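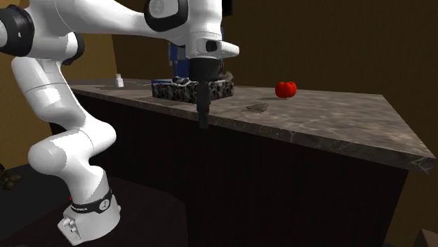

The simulated arm at the kitchen counter used for example gathering in the Kashyap project.

The Kashyap project gathers examples of household handling tasks for a learning system, and all of its recording is done in simulation. Ah-rin Seok, who directs the work at Fultix, met with us on Jan 29, 2024, to discuss its progress.

The collection holds 2,771 examples to date. "We set a minimum of 100 for each task before any training begins," Seok said. "Below that, the system learns the habits of one operator." Operators guide the arm by hand controller, and each attempt is reviewed by two people before it is accepted.

Failed attempts are kept and labeled. According to Seok, 600 of the present examples fall in that group, and the training staff asks for more of them.

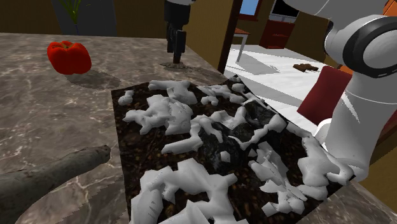 Variety in the surroundings is the project's main concern this year. Seok explained that early examples were recorded on bare counters, and that the system did poorly once other items were added. The layouts now in use are deliberately crowded. A red bell pepper may share the marble with a large slab of soil texture and pale, irregular shapes — objects with no place in a kitchen task. "The pepper has a simple outline," she said. "The material beside it does not, and the system must learn to tell what matters."

A second set of layouts, prepared under the name Mamico, will enter review in February. Seok expects the labeling rules to remain unchanged.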